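Home Projects Papers Workshop Notes Contact

Filed under: Robotics at Home, Open Builds
9 min read

4. Building the hand-held gripper in a shared workshop

Most of the design choices described in Section 3 look tidy on paper, and we would like to spend a little time here on how they fared once we moved into the workshop at Hilby, where the two of us had the use of one bench and a shelf through most of November. The workshop is a friendly place and a busy one, with woodturners on one side and a bicycle repair group on the other, and we had to pack everything away each evening. That shaped the build more than any calculation did (we say this with some affection).

The first version of the tool, which we called Plerkell after the street where Mirjana Radonjić had her first garage, was far too heavy at the front. Nikola Berisha could hold it level for a few minutes before his wrist began to complain, and the recordings from those early sessions show the view sinking slowly as he tired. We moved the battery back behind the handle, shortened the trigger linkage and took 400 grams out of the whole assembly. The second version was a good deal kinder to use, and it is the one we refer to from here on.

The fingers gave us the most trouble and, we must admit, the most enjoyment. We wanted shapes that anybody with a modest home printer could make overnight, so we kept the faces flat and the corners plain, and we settled on a dark plastic because pale fingers were hard to pick out against a pale table. We went through 4 pairs before we had one we liked. The earlier ones flexed at the base when the trigger was squeezed hard, and the tips would drift apart just as they ought to have been meeting.

For the bench itself we chose a white top with a light wooden rail along the border, and we kept the things to be handled few and ordinary. Figure 2 was taken with the fingers open over the bare middle of the table, short of a white container with a tan clip at its front. 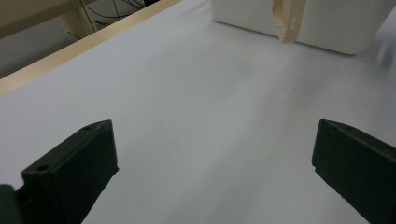
Figure 2. The open fingers over the bench, as seen by the camera on the tool.

We found that starting each recording from an open position made the later sorting much easier, and we would encourage other home builders to pick up the same habit early. Our first batch had no such rule, and Mirjana spent more than 2 evenings trimming the beginnings by hand with a pot of tea beside her. Small clips were added to the set of objects after a visitor from the Cornmont makers' group asked whether the tool could manage anything thin. The Hodžić spacing rule, which we had borrowed for the finger opening, was worked out with chunkier items in mind, and we return to its limits for thin objects in Section 5.

Previous section Contents Next section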